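Home Reviews Opinion Bonuses Contact

In Praise of the Slow Slot

By Müzeyyen Keskin
February 4, 2025
4 min read

My aunt used to play the penny machines at a little arcade by the bus station in Dutham, and what I remember best is how long everything took. You put in your coin, you pulled, and then you stood there and watched those drums roll over one by one, the last of them creeping along as if it had all afternoon. She would chat to the woman on the next stool the whole time. I doubt she got through more than 42 spins in an evening, and she talked about it all the way home.

I think about her a good deal when I sit down to try a new online slot, which I do more often than my husband would like. Last week I spent a pleasant hour with Sturnis, the one with the sea caves and the grumpy lighthouse keeper, and I had a lovely time right up until I noticed the turbo button. Then I noticed that it was already switched on. Somebody had decided for me, before I'd even picked my stake, that I'd rather not see the reels turn.

Now I'm not against a turbo button. Some people have played the same game for years and know every little flourish in it, and they're welcome to hurry along. What bothers me is making it the default, and putting the switch to turn it off three menus deep under a heading called "Display." I had to go looking with my reading glasses on!

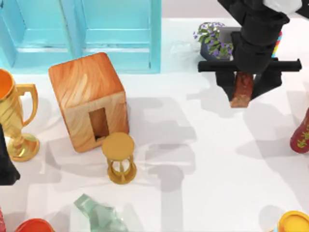 Speed changes what you're buying, you see. If I set aside $24 for an evening and each spin takes a few unhurried seconds, I've bought myself an evening. At turbo pace the same money is gone before the kettle boils, and I've barely seen the artwork that some poor designer stayed up nights drawing. The odds printed in the help screen are the same either way, I know that. But a slot is a small entertainment you pay for by the turn, and when the turns come faster you pay faster, and it feels a bit sly not to say so.

Prudance gets this right, to my mind. It's an older game and not a pretty one (the dancing bears look as if they need a good brushing), but it runs at one speed, and when you hit the bonus round the music slows down and lets you enjoy it. I once had a bonus there that paid 160 times my stake, and I still remember the tune. I've had bigger wins on quicker games and couldn't tell you a thing about them.

A reader wrote in last April to tell me I was being sentimental, and that younger players simply won't wait. Maybe so. My nephew is young and impatient, and he'll happily spend 54 hours building a virtual farm, so I'm not sure waiting is the trouble. I think people will wait for nearly anything if there's something nice to look at in the meantime.

So here is what I'd ask of the studios, and of the people behind Radu in particular, whose next release I'm looking forward to very much. Leave the turbo off when the game first loads. Put the switch on the main screen where a person can find it. And show how long I've been playing in a corner somewhere, in numbers big enough to read without squinting. Then if I want to race through my budget that's my own silly business, and I'll have only myself to grumble at.

My aunt, by the way, always kept back her bus fare in her left glove, and I've kept up the habit after a fashion. Mine's in a jar by the computer.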